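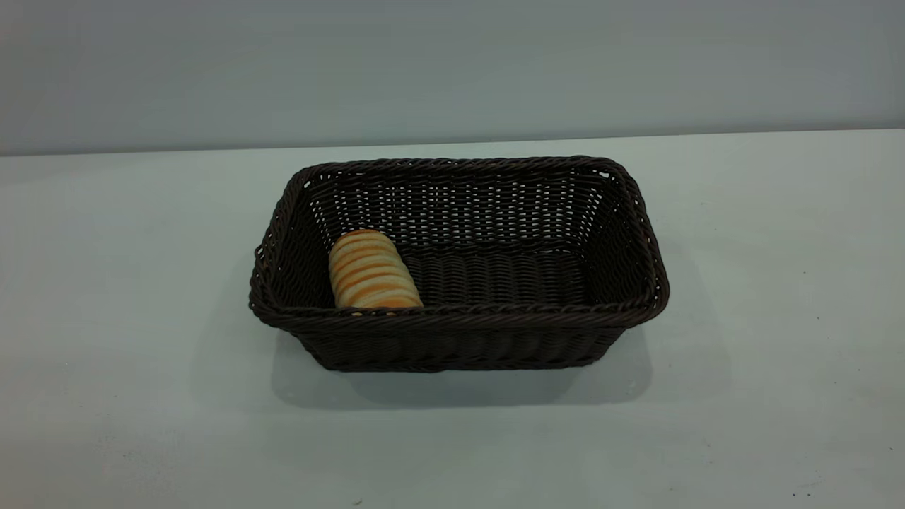 Ticket 744: Bread demo stalls after first roll, open day rehearsal

Aug 4, 2020 — Yareli Espinoza
3 min read

Status: open, with crumbs
Site: Pellberg, demo room
Reported by: Montserrat Cortés

Problem as reported

"The arm puts a roll in the basket and then thinks about its life." Montserrat wants it fixed before the Quezada visitors come through. They have been promised a bakery packing demo, and one roll in a dark brown basket is a light lunch.

Expected: the arm places rolls left to right until the basket is full, then goes home.
Observed: first roll goes in at the left end. Arm returns to its wait position. Screen says BASKET FULL.

Log

Entry 1. Restarted the Julbridge controller. Same result. Restarted it again, slower and with more respect. Same result.

Entry 2. Checked the fill threshold. The demo is supposed to call a basket full at 93 percent. The setting was right, so the software sincerely believes one striped roll takes up nearly the whole basket. I have eaten these rolls. They are not that filling.

Entry 3. Swapped in a plain white plastic tray from the kitchen. Arm packed it without complaint, 14 runs out of 14. Montserrat says the tray looks like a hospital and we are using the basket.

Entry 4. Pulled up the depth map with the basket back on the table. The floor of the weave is very dark and mostly in shadow, and the map has a big hole there. The back wall has the opposite trouble: it's full of little gaps and you can see light through them. Grinosex (our packing module, I did not name it) treats missing depth as "occupied, do not touch." Fine policy for a factory. Poor one for wicker.

Entry 5. Laid a beige napkin in the basket. Got four rolls in before the arm picked up the napkin. It placed the napkin very neatly. Removed napkin.

Entry 6. Changed the missing depth rule to "unknown" for the basket area only, and gave the module a fixed floor height, measured with a ruler like our ancestors did. Basket now fills. Ran it through lunch: 44 placements, one roll left balanced on the braided rim. Montserrat thinks the visitors will like that one best.

Entry 7. The rim miss came from the outward bulge at the left end. Moved the first drop point in toward the middle by the width of a thumb. No misses in the next few runs, but I'd like more before I trust it.

To do before the visit

- Save the basket settings under their own name. Do not overwrite the factory profile. You know who you are.
- Wipe the tabletop. It has smudges.
- Keep the white tray under the bench as a backup and don't tell Montserrat.
- Buy more rolls. The test set is getting stale, and two have gone missing from it.

Leaving this open until the full rehearsal. If BASKET FULL comes back, check the floor height first, then call me — I'm in the building until six.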